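Fireworks over a river: how is the closure distance worked out?
Posted in Public Displays and Events, 29 Mar 2023

Our town is planning a fireworks display in April from a barge moored off the Prarkitz embankment. The event notice says the footpath will be shut for 173 metres either side of the barge, and that boats must keep clear until 20 minutes after the last firing. The largest shell is not stated. Is the closure distance set by law, or does the display firm choose it? I also want to know if wind changes it, as the embankment is open on the Hladun side and it can blow hard there in the evening.
Kostasley

There is normally no single legal figure. The firm works out a distance for each type of firework, takes the largest, and adds an allowance for wind. The result goes into the site plan, which the harbour authority and the council can accept or send back.

The main inputs are:

Shell size. Larger shells go higher, and debris and any shell that fails to burst will come down further out.
Firing angle. A tube tilted towards the water moves the fallout area away from the bank. On a barge, the angle also changes as the deck rolls.
Wind. Most plans give a wind speed above which the larger items are left out, and a higher one at which the display is called off.

An odd number such as 173 usually means the line was drawn to a fixed feature, for example a gate or a flight of steps, and then measured. Ask the council for the site plan. The shell sizes should be listed in it.
Oma
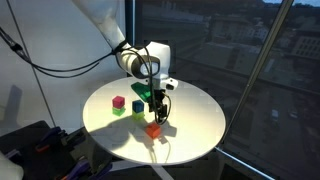
After the display
The gap before boats are let back in is there so the crew can check for unfired tubes. Twenty minutes is not unusual for a barge. If a tube has failed to fire the wait can be longer, and the notice ought to say who gives the all clear.
Oma

Ours was 7 years ago and they just shut the whole bridge. 1295 people turned up and you could see fine from the car park. Check the tide times.
Hladun_east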